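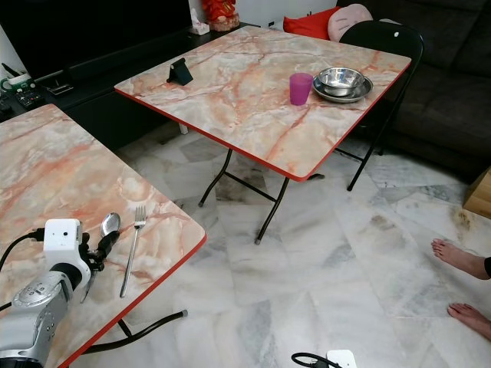
Savden folding tables: questions and answers

What is the table made for?
Meals in a living room where a full dining table won't fit. One square top seats two people with a plate, a bowl and a cup each. Most buyers use a pair.

Is the marble pattern real stone?
No. It is a printed surface. Pink and cream vary between batches, so two tables ordered apart may differ slightly. The red edge is the same on all of them.

How much weight does it hold?
Up to 70 pounds, spread over the top. Do not sit or lean on the edge.

How do I open it?
Stand the table on its side, pull the black legs apart until they cross fully, then turn it upright. Check that all the feet touch the floor before setting anything down. On smooth tile, lift the table to move it — dragging wears the feet.

Which chair goes with it?
Any folding chair of normal seat height. The Keskinen chair fits and can stay between the table and a sofa when not in use. A sofa seat alone is usually too low for eating.

How should I set a small top?
Put the bowl on its plate near one corner and the cup beside it. A phone stand goes at the back. Forks and spoons can go on the second table until the food is served.
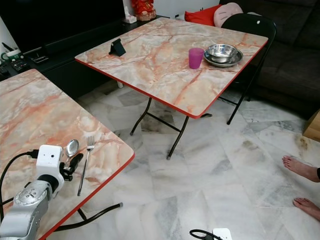
Steel bowls and plates may be placed directly on the surface when empty or cool. Use a mat under anything hot.

How do I clean it?
Damp cloth, mild soap, dry cloth. No scouring powder. Wipe under the red edge as well — crumbs collect there.

Can I get spare feet?
Yes, in packs of 8, from Plellton. Write to Jeanie MacLeish in parts and state the leg color.

Last revised August 2021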